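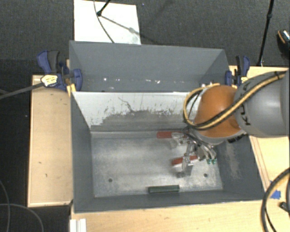

Gikham, our little moon camera, now has a firm place on the Vulent lander, and after such a long spring of waiting for letters and re-reading old ones I can't tell you how pleased I am to be writing that sentence at last. Many of you have been following since the very first appeal, when all we had was a drawing and a good deal of hope, so you deserve the full story and not just the headline. The question that has kept us busy these past few weeks is dust. Moon dust is nasty stuff, much sharper than anything you would sweep off a shelf, because there is no wind or rain up there to wear the corners off the grains. Anyone who has looked at an old metal bin, with its floor scuffed and its divider scratched and chipped along the edges, knows what ordinary knocks and rubbing do to a surface down here, and a camera window has to stay a great deal clearer than that if we are to get any pictures worth having.

So, the window. The first design had a single pane fixed at the front of the camera body, and it was a perfectly sensible design until we started thinking hard about the landing itself. When the engine fires close to the ground it throws dust out sideways at tremendous speed, and our camera sits low on one leg of the lander, which is a splendid spot for looking at the ground and a rotten one for staying clean. We went round and round on this (I think I have drunk more tea over that window than over my whole degree) and settled in the end on a small hinged cover that stays shut until the engine has stopped and the dust has had time to fall.

A cover sounds simple, and on a kitchen cupboard it would be. In space every moving part is one more thing that can stick, and a cover that refuses to open would leave us with a very expensive picture of the back of a lid. The team at Danzer, who are building the hinge, have therefore given it 2 springs, either of which can open the cover without the other. They have also promised to open and shut the test hinge 3000 times before we let it anywhere near the real camera. It will only need to open once on the Moon, of course, but I sleep better for knowing.

What will we see when it does open? The camera has 3 jobs. The first is to photograph the ground right beside the lander's foot, so that the engineers can tell how far it has sunk in. After that it will look outwards and follow the shadows as the Sun creeps along, which takes some patience, as a lunar day lasts nearly as long as one of our months. The last job, and I confess it is the one I am fondest of, is to look up and find the Earth. It won't be a grand portrait, since ours is a small camera with a wide lens and the Earth will come out as a modest blue-white blob – but it will be our blob, and I fully intend to have it framed for the hall.

A few of you wrote in after the last issue to ask why we don't simply send a bigger camera with a longer lens. It's a fair question! The short reply is weight. Everything we bolt on has to be lifted off the Earth and then set down gently at the other end, and both of those take fuel, and the fuel has weight too. The lander people have been generous with us, but generous in their world means being allowed an extra screw. There is also the matter of sending the pictures home. Our share of the radio link is narrow and we have to take our turn behind the lander's own health checks, so a picture may take 30 minutes to arrive, even squeezed down as far as we dare. Bigger pictures would mean fewer of them, and we would sooner have a good handful from different hours of the lunar day.

The next big step is the shake test in September, at the Stosberg test hall. The camera will be fastened to a heavy table and rattled in every direction, quite a bit harder than the rocket should manage, and afterwards we check that it still takes a sharp picture and that nothing has worked itself loose. I am told it is extremely loud and that one should bring a book, because most of the day goes on bolting things down and unbolting them again. I shall write it all up for the autumn issue, test pictures included, whatever they look like.

Thank you, as ever, for your letters and your kind support. If you have a question about the camera, or the Moon in general, do send it in with your renewal form or drop it into the ordinary post – I read every one, though I am slower to answer than I would like to be.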